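Skollel Doorway Shoe Care Set
User Guide
Section 4: Cleaning small and light-coloured shoes

Before you begin

If you have come straight to this section because there is a pair of pale little shoes by the door with a grey smear across the toe, welcome, and don't worry. It is the section most people turn to first. Shoes with a strap, a soft lining and a light upper are the ones that show everything, and they are also the ones that get worn to parties, to grandparents and (somehow always) to the muddy end of the park. The method below is gentle and a bit slower than the one for trainers in Section 3, so do please give yourself the time for it, perhaps with the radio on.

You don't need a workbench or a utility room. The set was put together for people who clean their shoes in the hallway, on the floor, a step away from the rack where the shoes live. A clear patch of floor a little larger than the board is all the space you need.

What you will need

The board from your set
The spray bottle, filled as described in 4.1
Two cloths, one for wiping and one kept dry
The soft brush
A little tissue paper or a clean sock for each shoe

4.1 Filling the spray bottle

1. Unscrew the cap and rinse the bottle with plain water, even if it is new.

2. Pour in cool, clean water up to the 50 ml line. Tap water is fine in most homes. If your kettle furs up quickly, use water that has been boiled and left to go completely cold, as hard water can leave a faint ring on cream and white shoes once it dries.

3. Add one capful of Misley cleaning concentrate. One really is enough. We know the temptation to add a second for luck, and all it does is leave a sticky film that picks up dust the very next day.

4. Screw the cap back on and tip the bottle gently from end to end a few times. Shaking it hard makes foam, and foam clogs the nozzle.

5. Test the spray over the sink. You are looking for a fine mist. If you get a jet instead, turn the nozzle a quarter turn and try again.

Note: A mixed bottle keeps for a week or so in a cool cupboard. After that, pour it away and make fresh. You use so little at a time that it is quite all right to half fill the bottle and half the concentrate.

CAUTION: Keep the concentrate and the filled bottle out of the reach of children. If you are cleaning on the floor with a toddler about, put the cap back on every time you set the bottle down. Never mix the concentrate with bleach or with any other cleaner.

4.2 Getting the floor and the board ready

1. Choose a hard floor where you can. Tiles, vinyl and sealed boards are all good. On carpet the board tends to rock, and a drip is far harder to deal with.

2. Move the doormat to one side, or work next to it. A mat sheds grit, and grit under the board will scratch a polished floor.

3. Check that the door can't be opened into you. This sounds fussy until the first time a family member comes home early. If you live in a flat with a narrow entrance, it is worth calling out to the household before you sit down.

4. Lay the board flat and wipe it over with the dry cloth.

5. Put the bottle at a corner of the board, on the side of the hand you don't write with. It will be within reach there and less likely to be knocked.

6. Set both shoes on the board together, toes pointing the same way. It is tempting to do one shoe from start to finish and then fetch the other, but pale shoes need to be kept in step so that they end up the same shade. With the two side by side you will notice straight away if one is lagging behind.

Tip from Sidra Zaidi, who answers our customer letters: if your knees complain, sit on a low stool and rest the board on a second one of the same height. Check that it doesn't wobble before you put anything on it.

4.3 Wiping the shoes

Undo the straps before anything else, and fold them back out of the way. Dirt loves to hide beneath a strap, just where it crosses the instep, and if you wipe around a closed one you will be left with a neat stripe that you only spot when the shoe is on a foot. Brush away the dry dirt next, working from the heel towards the toe with short, light strokes, and tap each shoe over the board to shake out whatever has collected inside. There is usually more sand in there than you would think possible for a shoe of that size. 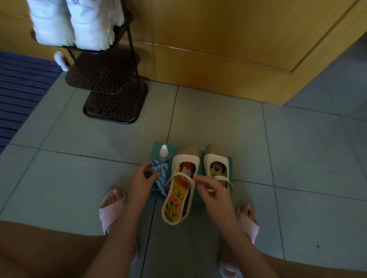 Once the loose dirt is gone you can start with the spray, and the one thing we would ask you to remember is that the spray goes on the cloth and the cloth goes on the shoe. A direct squirt soaks into stitching and can carry the dirt down with it. With a damp cloth you are always in charge of how much moisture goes where.

1. Bunch the cloth in your hand so that a small, smooth pad sits over your first two fingers.

2. Spray the pad twice. It should feel cool and slightly damp. If you can squeeze a drop out of it, it is too wet, so dab it on the dry cloth first.

3. Put your other hand inside the shoe, or as many fingers as will fit, and support the upper from within. Small shoes crease very easily when pressed from outside.

4. Start at the heel, where any slip will show least. Wipe in one direction with light pressure, and lift the cloth at the end of each stroke.

5. Work along the outer side, then the inner side. Turn to a clean part of the cloth whenever you see colour on it.

6. Clean the straps on both faces, laying them flat across a finger. Take particular care at the fold, and go round any buckle or fastening with a corner of the cloth.

7. Leave the toes until last. If the toe cap is a different colour from the rest of the shoe, take a fresh part of the cloth for it and wipe towards the very tip, away from the join. Dye can travel from the darker part to the lighter one if you rub back and forth over the seam.

8. Wipe round the edge of the sole, and finally the sole itself. Use the brush here if you need to, but rinse it well before it touches an upper again.

9. Put the shoes side by side and compare them. Go over any patch that still looks dull, but stop after the second attempt and let everything dry. Marks often look worse while damp, and a good many will have faded by the morning.

CAUTION: Do not use this method on suede, nubuck or anything with a raised nap. See Section 6. If you aren't certain what your shoes are made of, try the damp cloth on a small spot at the inside of the heel, and wait until it is quite dry before carrying on.

Stubborn marks

Grass stains: add one drop of concentrate directly to the damp cloth, hold it against the mark while you count slowly to ten, and lift. Repeat once. Follow with a cloth dampened in plain water.

Black scuffs: these are often rubber from another shoe, sitting on top of the surface. A clean white pencil eraser will take off most of them.

Felt pen: please don't attack it with the concentrate, which spreads the ink. Dab with a dry cloth, and write to us at the address at the back of this guide. Jingyi Xue has put together a separate sheet on inks and we are happy to post you a copy.

4.4 Drying

1. Pat the shoes all over with the dry cloth, including the inside if any damp has found its way in.

2. Fill each shoe loosely with tissue paper or a rolled sock. It should hold the shape of the toe without stretching it. Don't use newspaper in pale shoes.

3. Leave the straps open.

4. Stand the shoes somewhere airy and out of the sun until they are dry to the touch inside as well as out. Overnight is a sensible rule.

CAUTION: Never dry shoes on a radiator, in an airing cupboard or with a hairdryer. Keep them at least 70 cm from any heater. Heat loosens glue and can turn cream uppers yellow, and we have no remedy for that.

4.5 Putting them back on the rack

Give the shelves a quick wipe while your cloth is still damp, and dry them off before anything goes back. Trays with a textured surface hold on to fine dust, so follow the pattern with the soft brush if a cloth won't lift it.

Adults' trainers are best kept on a different shelf from freshly cleaned children's shoes. Where you put which is entirely up to you, though a low shelf does make it easier for small people to fetch their own and, on a good day, to put them back. Leave a finger's width between pairs so that air can get round them, and do fish out anything soft that has slipped down behind the rack before it gathers fluff.

4.6 Cleaning up your set

1. Rinse the cloths in warm water until the water runs clear, then hang them up. They can go in the washing machine with your towels, but leave out fabric softener, which stops them soaking up water.

2. Wipe the board on both sides and dry it standing on its edge.

3. Pump plain water through the nozzle a few times if you don't expect to use the bottle again that week.

4. Wipe the patch of floor where you were working. A damp tile is surprisingly slippery in socks.

Replacement cloths are listed as part 147 in the parts table in Section 9, and spare nozzles are on the line beneath it.

Section 4 revised Aug 3, 2026. Continue to Section 5: Laces, insoles and linings.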